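8. Card insertion faults

This section covers stops that occur while the Zeken arm is fitting an expansion card into an open workstation chassis. For stops during pick-up from the tray, see the section on tray faults. The section applies to cells running Zurnum control software with the wrist camera fitted.

8.1 Fault 17: Insertion force exceeded

The arm stops and holds position when the downward force on the card passes the set limit before the card has reached its seated depth. The beacon turns amber and the panel shows FAULT 17 with the slot name from the job file. Motor power stays on and the gripper stays closed.

CAUTION: The arm is still powered during a Fault 17 hold. Do not reach into the chassis until step 3 below is complete.

CAUTION: Do not press Resume to "push through" a Fault 17. The controller repeats the same move from the same position. On the Hurnden line this cracked a slot housing and bent the contacts beneath it.

Usual causes:

Wrong slot selected. The job file names one slot and the arm has lined up over the next one along.
Card tilted in the fingers. The edge contact enters at one end and rides on the slot wall at the other.
Bracket foul. The foot of the metal bracket is resting on the chassis instead of going into the gap behind the board.
Cable in the path. A fan or front-panel lead has dropped across the slot.
Retention clip closed. The clip for that slot position was not opened at preparation.

8.2 Checking the camera view

Check the wrist camera view on the panel before touching anything. Press View, then Hold, so that the picture does not refresh when the guard is opened. Work through the following:

1. Find the card between the fingers and follow it up to the slots. Its edge should run parallel to the slot named in the job file.
2. Look for leads lying over or beside the slots. Thin twisted pairs are easy to miss against a green board.
3. Find the bracket end of the card, if it is in view, and compare it with the line of slot covers.
4. Note the memory banks on either side of the processor socket. If the fingers or the arm would pass over a latch on the way down, the approach angle is wrong and the job must be taught again.

The view turns with the wrist. The slots may run up the screen, across it or at an angle, and a chassis can look unfamiliar after a large wrist move. Use the processor socket and the memory banks to find your bearings.

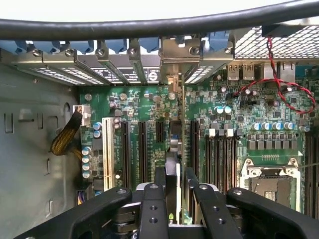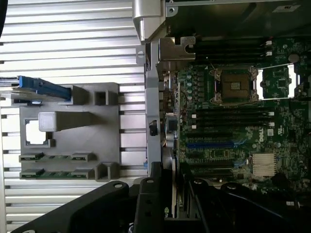
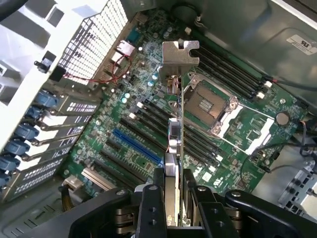 Figure 8. Wrist camera views of an open chassis with a card upright at the gripper. In the third view the metal bracket is at the top of the card and the blue retention clips are on the left.

NOTE: The camera looks along the fingers, so depth is hard to judge. A card that appears to be in the slot may be standing clear of it. Use the depth reading on the panel and do not rely on the picture.

8.3 Clearing the fault

1. Save the held view. Press Store. The file is written to the fault log with the force trace.
2. Select Retract, Slow. The arm lifts the card straight up along the insertion line. If the force reading rises during the lift, release the key at once and go to 8.4.
3. When the arm reaches its upper rest point, turn the key switch to Off and remove the key. Wait for the beacon to go out.
4. Open the guard. Put on an earthed wrist strap.
5. Support the card by its edges and turn the finger release. Lift the card away.
6. Examine the edge contact. Reject the card if there is a scrape across the contacts or any chip in the board edge.
7. Examine the slot. Reject the chassis if the housing is split or a contact stands out of line.
8. Move any loose lead clear of the slots and tuck it under the nearest cable guide. Do not tape leads to the board.
9. Check that the retention clip for the slot is open and that the slot cover has been taken out.
10. Close the guard, refit the key and run Locate Chassis. Do not skip this step, even if the chassis has not been touched.

If Locate Chassis reports an offset larger than the limit in the job file, reseat the chassis against the stops and run it again. A second failure means the stops have moved. Call maintenance.

8.4 Card will not lift

Do not use Retract, Fast. Turn the key to Off with the arm where it is, wait for the beacon to go out, then open the fingers by hand with the finger release. The arm may settle slightly when the brakes engage. Keep hands out from under the wrist.

Free the card from the slot by hand, releasing the slot latch first where there is one. Move the arm clear in Teach mode with the guard open and the enabling switch held. Only a person trained for Teach mode may do this.

8.5 Repeat faults

Stop the job after a second Fault 17 on the same slot in one shift. Do not raise the force limit to clear it. Changes to the limit are made by Hưng Phùng or Nhàn Chu and are entered in the cell log with the old and new values.

Check the finger pads for wear and the finger screws for tightness before the job is released. A loose finger lets the card tilt under load and gives a fault that comes and goes.

Section revised Apr 2, 2025. Step 8.3.10 added. Checked by Melaniia Lysenko.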